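**Reseña: kit de pinzas manuales Brestell para aprendizaje por imitación**

Lo usamos desde julio para recoger demostraciones a dos manos. En total, 3.086 episodios, de los que descartamos 21 por pérdida de seguimiento.

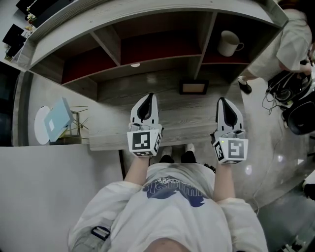
La política entrenada con estos datos coloca objetos mejor que la de teleoperación, aunque falla más al soltarlos. Cada pinza lleva un cubo de marcadores en la base, y de ahí sacamos la pose. Saadet Tekin repitió la calibración siete veces y el resultado apenas cambió.

Lo peor, los cables finos y el manual. Nota: 7 sobre 10.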